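3.2 Tarefa e montagem

A tarefa foi escolhida por votação entre os alunos da disciplina, o que explica por que envolve comida. Dois braços dividem uma mesa de madeira clara e devem transferir pacotes de salgadinhos e doces entre recipientes plásticos transparentes. A transparência foi ideia de Todor Zupan, que queria facilitar a inspeção visual e acabou dando à rede neural uma coleção admirável de reflexos para confundir com objetos.

Cada equipe gravou demonstrações por teleoperação, em turnos de 85 minutos, até somarmos 1.807 episódios. Destes, 747 sobreviveram à triagem. Os demais foram descartados por motivos que vão da perda de sincronismo ao operador que atendeu o telefone no meio da preensão. O controle roda sobre o Umia, pacote mantido pela própria turma e documentado com o otimismo habitual.

A Figura 2 mostra a mesa vista do punho de um dos braços, com a garra do outro suspensa sobre o recipiente da esquerda. O da direita está sem pacotes. Uma embalagem azul e branca, amassada, ficou sobre a madeira, atrás dos dedos. Embalagens assim, fora de qualquer recipiente, contam como falha na métrica da seção 4, por mais perto que estejam da borda.

Figura 2. Área de trabalho vista pela câmera do punho.
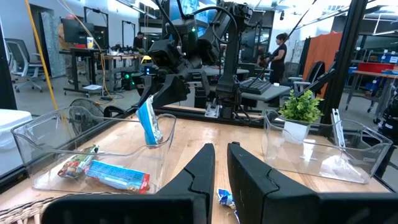
3.3 Protocolo de avaliação

Cada política foi avaliada em 300 tentativas, com posições iniciais sorteadas por Sorin Đorđević, que não participou do treinamento e não tinha equipe favorita.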